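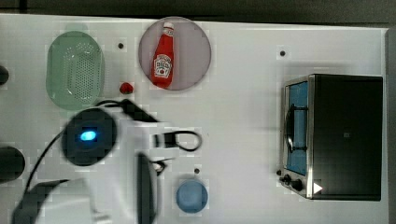 沥水篮和小烤箱放在同一张台面上，中间要留多宽？
我的做法是按烤箱门完全放平后的深度留，再加一掌。门放平时不能碰到任何塑料件。

8月15日，星期四，阴。

下午把厨房台面的分区重新定了一遍。旧方案是去年10月画的，按“用得多的靠外”排，执行到今年夏天已经乱了，调料瓶、盘子、沥水篮互相占位。这次改按温度分：发热的一侧，怕热的一侧，中间是过渡带，只放盘子和临时搁的瓶子。

先量尺寸。靠窗那段台面净长922毫米，烤箱加两侧散热间隙之后，剩下的宽度放一只椭圆沥水篮和一只圆盘，再多就要叠放。沥水篮竖着摆，长轴与墙垂直，比横着摆省地方，取菜时手也不必越过盘子。横放试过一次，篮沿顶到盘沿，端盘子时会带动篮子，放弃。

沥水篮是Tremo的，塑料，说明书只写“避免接触高温表面”，没有给数值。因此不按材料极限算，一律按最保守的距离处理。烤箱是Braltach的，额定功率900瓦，背部离墙的要求说明书里写得清楚，侧面没写。我用胶带在台面上贴了一条线，线以内不放任何塑料。

下午四点做了一次试运行：空烤，190度，十五分钟。停机后用手背试台面，线外没有明显温升，线内靠门一侧偏热。烤箱顶面烫手，以后顶上不放东西，抹布也不行。旋钮回零时有一点空程，要多拧过去一点再回来，记一下。

番茄酱瓶的位置还没有定。开封后应当进冰箱，但每次吃饭要拿出来，用完往往就留在台面上。立着放占地小，剩得少的时候挤不出来；倒立不稳；平放在盘子里，即使瓶口漏一点也由盘子接住，擦盘子比擦台面省事。暂定：用餐期间平放盘中，餐后擦瓶口，回冰箱门架。执行一周再看。

番茄洗完不要直接搁在白台面上，水渍干了有一圈印子，得用Clukier的清洁膏才擦得掉。洗完先进沥水篮，沥水时篮下垫浅托盘。托盘现在没有合适的，Tanguy的那款尺寸偏短，篮底两头悬空，水会滴到外面。下次去店里带卷尺。

晚饭烤了两片面包，门全开一次，与最近的物件没有干涉。胶带线保留，边角已经有点翘，明天换成窄一号的。

未完成：
浅托盘，2只，长度按篮底量。
烤箱电源线绕墙角走，线夹还差一个。
冰箱门架第二层清出一格给番茄酱。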